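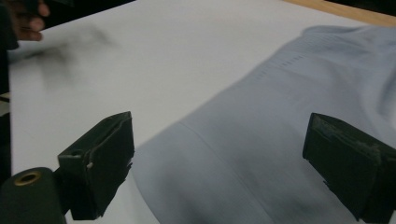

The side seams go on top of each other first, according to the Brodholm people, and only then do you touch the sleeves. I've been doing it the other way for as long as I can remember, so fine, let's try it!

Notebook > Stullevton workshop > Folding

Wednesday, late morning -- posted by the folding bench

Pale blue on the white table today. It's a nice soft cloth but it slides, and every time I smooth one side the other side creeps (the Inga pile was so much easier, all that stiff cotton). What helped was going slower -- palm flat, from the middle out, then leave it alone. I did 5 their way and 2 my way, and I have to admit theirs stacked better, the hems lined up and the pile didn't lean.

Still to sort out: the Skevedetti order says 100 and the list on the door says 99, so whoever wrote the list, please check it before we start bagging. Also we're low on tissue again. I'll try the long sleeves after lunch, same table, and write down how the cuffs behave.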